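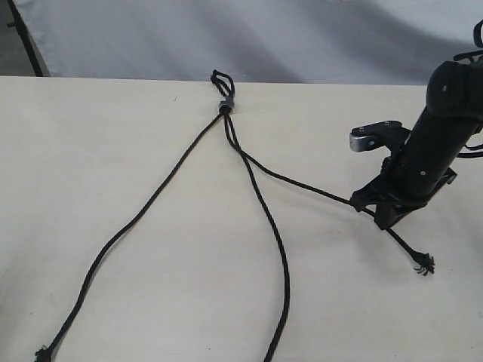
*Cord station, Darkbridge open day. The right-hand strand runs under the gripper tips.*

## Running a two-arm cord demonstration for visitors

This page covers setup, the visitor cycle and the reset for the cord station at the Darkbridge open day, which Sutden runs every October. It assumes the arms are calibrated and that the operator has completed the bench course. Allow two hours before doors open.

### 1. Prepare the table

1. Clear the tabletop and wipe it down. Lint confuses the cord segmentation at low thresholds.
2. Hang the fabric backdrop behind the far edge. Folds are acceptable. Printed fabric is not.
3. Mark the visitor line on the floor 575 mm beyond the maximum reach of either arm.
4. Load the `opening` profile in Flillum. It caps joint speed and lowers the grip force limit.
5. Press each emergency stop once and confirm that both arms halt on either button.

### 2. Check the grippers

Close each gripper fully with nothing between the fingers and read the reported width. Zero it if the value has drifted. Then open and close it five times at demonstration speed and look for hesitation near the end of travel. A finger that closes late will pinch the cord against the table on the first pick and drag the whole piece sideways.

Keep the wrist view on the visitor monitor during this check. People who arrive early tend to ask about it, and it gives the operator something to talk over while the arms warm up.
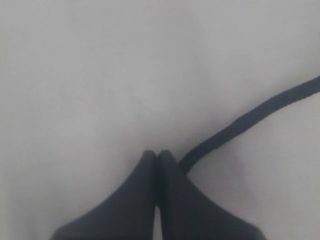
Nuwan Roy disagrees with showing the wrist view at all. In his opinion visitors stop watching the arms once there is a monitor to look at, and the station should run without one until the question period. Both arrangements have been used. The Friday session ran with the monitor on, and the handover notes list no complaints either way.

### 3. Lay out the cord

Start position matters more than any setting in Flillum. Place the loop toward the far edge of the table and let the loose ends fall toward the operator side. Vary the angle between cycles so the audience does not take the motion for playback. The stopper should sit just below the loop. If the strands are twisted around each other below the stopper, the arms have to work from the split downward. For a first cycle, lay them apart.

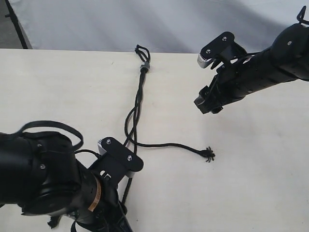
Cycle planning depends on how much of the cord the arms can tell apart. The planner picks one free end, holds it with the nearer arm, and assigns the second arm to the strand beside it. A twist such as the one under the gray stopper costs extra regrasps, so schedule it for the second half of the session when the audience has already seen a plain pick. Frayed ends need attention too. A splayed tip like the one on the right-hand branch reads wider than the cord itself, and the grasp point should be moved back toward the braid in the `end_offset` field.

### 4. Run the visitor cycle

1. Announce the start. Wait for a clear visitor line.
2. Trigger `cycle_start`. The arms approach one at a time.
3. Describe each grasp as it happens. Keep your hands off the table.
4. If a grasp misses, let the planner retry once, then pause.

After a pause, open both grippers before touching the cord,

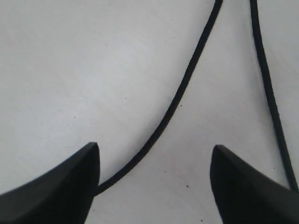

and retract the arms to the home pose from the console. Move the cord by hand only when the console shows `HOLD`. Resume from `cycle_start`; resuming mid-cycle uses the old cord position and will usually miss.

### 5. Close down

Export the log before switching off. The last full log held 1,819 grasp attempts, and the viewer slows noticeably above 3,000, so split longer sessions. Send the export to Chrysoula Sarantis along with the name of the profile used. Coil the cord loosely and store it in the drawer under the console.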